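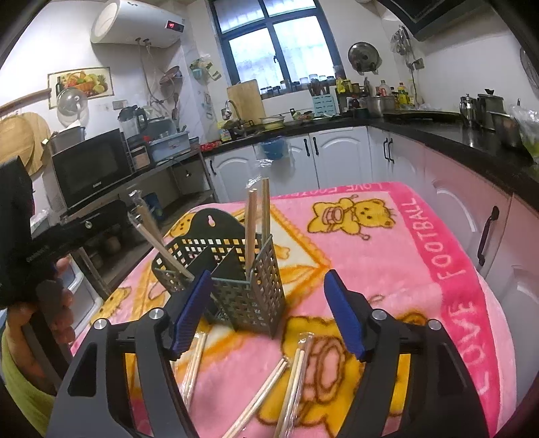 Chopstick caddy with divided compartments, partly loaded. Wrapped pairs are laid out in front on a fleece blanket.

Setting Up and Loading a Chopstick Caddy

Updated 7 Aug 2019

This page covers a perforated caddy of the type that either stands on a counter or hangs from a hook by a slot in its back tab. The same steps apply to most divided utensil holders. Allow 30 minutes the first time, plus drying time.

What you need

The caddy
New chopsticks in sleeves, or loose pairs you already own
Dish soap and a soft bottle brush
Scissors
A folded towel or blanket to work on
A saucer or shallow tray to go under the caddy

1. Cover the table

Spread a blanket or thick towel over the work surface. Chopsticks roll on a bare tabletop, and the thin ones go over the edge easily. Fleece holds them where they are put down. Shake it out afterward, as scraps of sleeve cling to the pile.

2. Wash and dry the caddy

Wash the caddy in warm water with a drop of dish soap. Push the brush through to the base of each compartment and work it into the corners. Rinse from the outside in, so that loose material is not driven into the openings. Stand it upside down until no water drips from the grid.

3. Sort the pairs

Lay the chopsticks flat and separate them into two groups: pairs for daily use and pairs held in reserve. Roll each loose stick under your palm. One that wobbles is warped and will not meet its partner at the tip. Check for splinters at the same time. Of the 97 pairs in the last Prinduseo bulk carton I sorted, 5 had a warped stick.

4. Open only what you will use

Cut the sleeve straight across at the thick end and slide the pair out. Tearing tends to leave a strip of film behind, and film that ends up in the caddy blocks the openings and holds water. Leave the reserve pairs sealed.

5. Wash the unwrapped pairs

Hand wash new wooden chopsticks before the first meal. Do not soak them. Wipe them down and let them air dry on a rack.

6. Load the compartments

Assign one compartment to unwrapped pairs and another to sealed ones. Sealed pairs are bulkier and lean at an angle, so they need more room than the stick count suggests. Stand unwrapped pairs with the eating end up if hands are clean when setting the table -- the tips dry faster that way. Households with small children may prefer tips down. Leave enough space for air to move between the sticks.

7. Choose a position

On the counter, put the saucer underneath and keep the caddy clear of the stove. On a wall, use a screw hook with a head that passes through the wide part of the slot and seats in the narrow part. Test it with the caddy full before walking away. Adhesive hooks are acceptable on smooth tile only; the Veltaletti one I used let go of painted drywall in February.

Maintenance

Empty the saucer daily. Wash the caddy once a week and replace any wooden pair that has darkened at the tip or smells musty after drying.

Related pages: Lining a Utensil Drawer; Removing Mineral Film from a Dish Rack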